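Workshop tips: recording card-fitting runs for the Rindesero arm
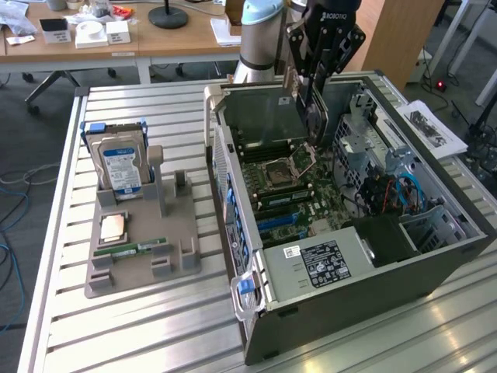
If you're gathering runs for the arm to learn from, do take your time over the setting up, it's dull but it pays you back by teatime! Lay the tower on its side and put every part in its own slot in the holder before you press record. Thirty good runs are worth more to us than 71 hurried ones (I've sat through both). Keep the fumbled tries too, only label them as fumbled, and shift the case a little after every 4 runs so the arm doesn't learn one spot by heart. Spare labels are in the Hartley drawer.

Toshiko Kuroda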